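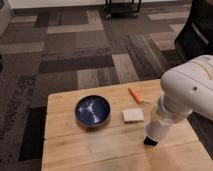 Ata da reunião de coordenação da sala de ensaios

Data: 16/05/2023
Local: sala de ensaios, edifício Londside
Documento anterior: ata n.º 20, aprovada sem alterações

1. Mesa de trabalho

Foi analisado o estado do tampo da mesa de madeira clara. A equipa de manutenção propôs lixagem ligeira e nova camada de verniz mate. A empresa Ellwood apresentou orçamento de 231 euros, com deslocação incluída. A proposta da Idard, mais baixa, não contempla o transporte do tampo e foi excluída.

Deliberação: adjudicar à Ellwood. Durante a intervenção, a mesa fica fora do plano de reservas.

2. Taça azul-escura

Discutiu-se a utilização da taça funda de interior brilhante como recipiente de referência. O setor de ensaios observou que o acabamento produz reflexos nítidos sob a iluminação atual, o que dificulta a leitura do fundo quando a taça está vazia. Foram ponderadas duas soluções: substituir a taça por outra de acabamento mate ou alterar a luz.

Deliberação: manter a taça e testar difusores nas luminárias. A posição de referência continua a ser a metade esquerda do tampo, do lado mais afastado do operador. Se o teste não for conclusivo, o ponto volta à ordem de trabalhos.

3. Bloco branco

O bloco retangular não tem qualquer marcação, situação já assinalada na ata anterior. O setor de qualidade pediu a gravação de um código de inventário. O setor de ensaios opôs-se à gravação na face superior, que deve permanecer lisa.

Deliberação: aplicar etiqueta na face inferior, com a referência Nemar 100. A folha de registo passa a ter um campo para a orientação do bloco em relação ao bordo da mesa.

4. Ferramenta de cabo laranja

Verificou-se que a ferramenta consta do inventário apenas como "ferramenta manual, cabo laranja", sem indicação do tipo de ponta. Foi ainda referido que é deixada com frequência sobre o tampo entre sessões, com a ponta metálica exposta.

Deliberação: completar a ficha e adquirir um suporte com proteção para a ponta. No fim de cada sessão, a ferramenta regressa ao suporte.

5. Pavimento

O fornecedor da alcatifa confirmou a disponibilidade do mesmo padrão para reposição parcial. A zona sob a mesa será avaliada quando esta for retirada para envernizamento. A despesa, se aprovada, será imputada à dotação anual de 3000 euros para conservação da sala.

6. Assuntos diversos

O procedimento de arrumação será revisto para incluir os pontos 2 a 4. A versão em vigor mantém-se afixada junto à porta até à substituição.

O pedido de uma segunda mesa ficou adiado para a reunião de setembro, por falta de medições da área livre. As medições ficam a cargo da manutenção.

Nada mais havendo a tratar, foi encerrada a reunião e lavrada a presente ata, que será distribuída aos setores participantes.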